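エアサス コンプレッサーが止まらない件 サポート記録
Zamance ユーザーサポート掲示板　チケット519

シェア 12　コメント 9

こんばんは!Hubmannのエアサスキットを組んでいるワゴン乗りです。木曜の夜にガレージで気づいたんですが、車高を一番下まで落としてエンジンを切ったあとも、コンプレッサーがずっと回り続けるんですよね……。ご近所さんにも申し訳ないし、バッテリーも心配だし、とりあえずヒューズを抜いて寝ました。

構成はこんな感じです。
・コンプレッサー:Hubmann シングル
・コントローラー:Ruvness
・タンク:荷室の床下
・設定圧:200psiで停止

最初はエア漏れだろうと思って、タンクまわりの継手に石けん水をかけまくりました。でも泡はまったく出ず。前後のラインも一晩放置して、朝に見たらメーターの針はそのままだったので、漏れの線はいったん消しました(床下にもぐったせいで背中がバキバキです)。

次に疑ったのが圧力スイッチ。配線図を見ながらコネクターを外したら、コンプレッサーはちゃんと止まるんです。挿すとまた回る。つまりリレーの固着ではなさそう、というところまでは自分でたどり着けました!
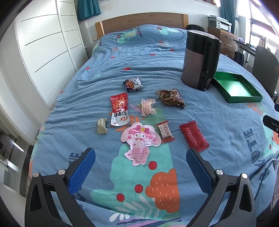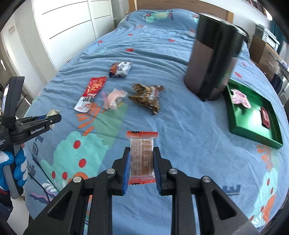 ベッドの上のお菓子
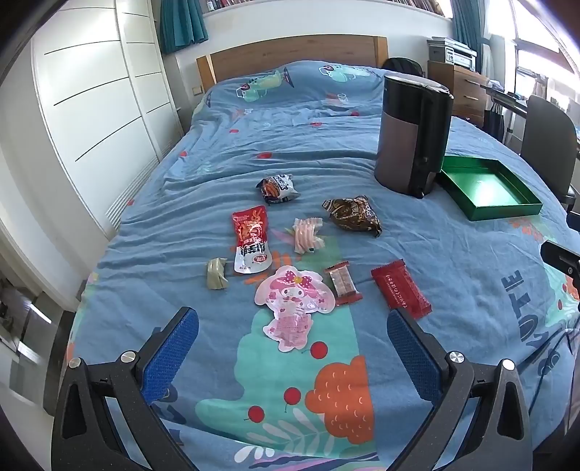
圧力スイッチだけを新品にすれば直りますか?

スイッチの交換だけで直る可能性は高いですが、先にアース線の取り付け部を点検してください。接触が悪いと、新品でも停止の信号がコントローラーに届かないことがあります。

という返事をサポートさんからもらったので、さっそくアースを見てみました。そしたら塗装の上からボルト留めしてある!犯人は去年の自分です、はい。紙やすりで地金を出して締め直したところ、回りっぱなしになるのは3回に1回くらいまで減りました。うれしいけど、まだゼロじゃない。

なので結局スイッチも注文しました。Jundbyの店頭に在庫が残っていて、仕事帰りに受け取り。古いほうを外してみると、端子に緑色のサビがびっしり出ていて、うわあと声が出ました。継手にシールテープを巻いて新品を取り付け、タンクを空から満タンまで充填。200でぴたっと停止しました!そのあと上げ下げを9回くり返しても、毎回ちゃんと止まってくれています。

ひとつだけ気になるのが、充填中の音が前より少し高いこと。吸気フィルターを替えたばかりなので、そのせいかなあと思っています。週末のミーティングまで往復で走ってみて、また変だったらこのチケットに書き足しますね。それまでクローズは待ってもらえると助かります。

ステータス:経過観察中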